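The cleaning cloths, and the basket they live in

I have been putting off writing about cleaning cloths because it seemed like such a small thing to fill a page with, but Nele Lammers asked me how I keep mine straight, and my answer got so long that I figured I might as well put it here for everybody.

For years I bought whatever was on the shelf and used it until it fell apart. Then one November I threw out the whole sorry pile and started over with microfiber in colors, and I can't tell you how much happier I've been! Orange is for the kitchen, green is for dusting, and light blue is for windows and mirrors — that one took my family a while to learn, and I still find a green one by the stove now and then. 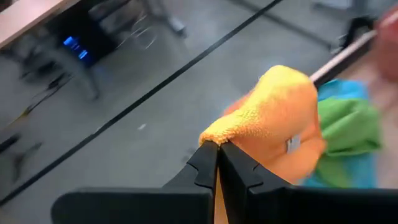
I wash them all together on warm with a little plain detergent and no softener, which Hildegard Hagedorn drilled into me back when we shared a laundry room. Then they get sorted on the floor, because my table is always covered in mail and somebody's homework. I used to fold each one into a neat square. These days I give them a quick fold and call it good, and they wipe up spilled juice just the same.

Now, the basket. I'm a little bit in love with big, dark, tangled-looking baskets, the kind that seem more like something a very large bird would build. Marlene told me it would be a terrible dust catcher, and she was right, of course. All those loops and crossings! 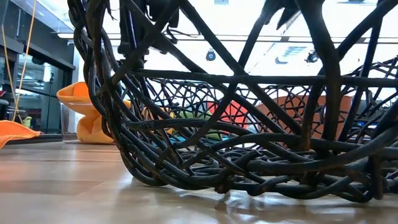

A dry cloth does the outer strands well enough if you go slowly and follow the curve, and for the finer parts I keep a soft paintbrush handy. I do it every 2 weeks or so, usually with the radio on and a cup of coffee going cold beside me. The floor around it gets a wipe at the same time, and then I put the green cloth straight in the wash.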